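Chapter 6
Moving One Thing at a Time: The Slider Task

In Chapter 4 your team taught the simulated arm to reach a point above the table and stop. In this chapter the arm has to touch something and move it by a set amount. The task comes from the Lurnard Cup, a student contest whose simulation round is open to school clubs. The software is Treder, the same simulator you installed at the start of the course.

The object is a slider panel. Each slider has a printed scale beside it with 10 at the top, and a label strip above the sliders gives the values. Before you write any code, learn to read the panel through the wrist camera, which is the view your program will use most. 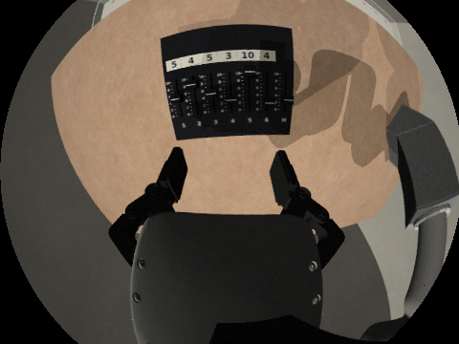
Figure 6.1. Slider panel from the wrist camera. The channels are marked 1 through 6 and M.

Notice how far apart the handles are. Handle 5 is at the top of its channel, while handle 6 is the lowest of the row. A program that assumes every handle starts at the same height will miss most of them. Notice also that the wide lens bends straight edges — a handle near the side of the view is not quite where a simple ruler measurement would put it. Section 6.2 shows how to correct for this.

The second thing to learn is the room. Treder gives you fixed cameras as well as the wrist camera, and you can switch among them while the program is paused. Use a fixed view to check the height of the gripper above the panel. Height is hard to judge from the wrist, and most first attempts in the Gedham club came down too low and pushed the whole panel across the table. 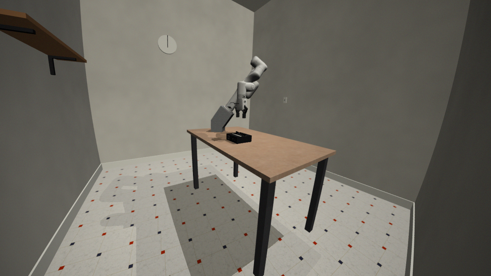
6.1 Planning the Approach

Shalini Tyagi, who coached the Gedham team, had her students split every move into stages and write each stage as its own function. Your team should do the same. Start with the arm off to one side of the panel. Move it over the chosen handle, lower it, push along the channel, and lift. Keep the lowering and the pushing in separate functions, even if it seems like extra work. When a run fails you will want to know which one was at fault.
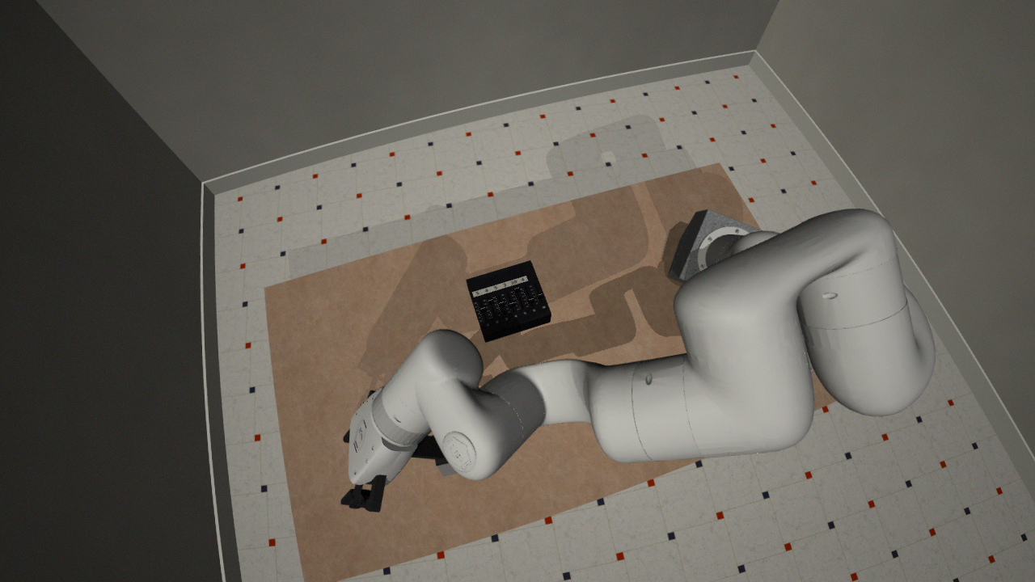 Figure 6.2. Fixed view from above, with the gripper just over the tabletop and to one side of the panel.

The contest allows 800 simulation steps per attempt. A slow, steady approach uses more of them than students expect, so print the step count at the end of each function and keep a record in your team notebook. The McKinnon worksheet at the back of the chapter has a table for this.

Before going on to Section 6.2, load the practice file and switch through all of the cameras. Write down which handles can be seen clearly in each view, and choose the one your team will move first.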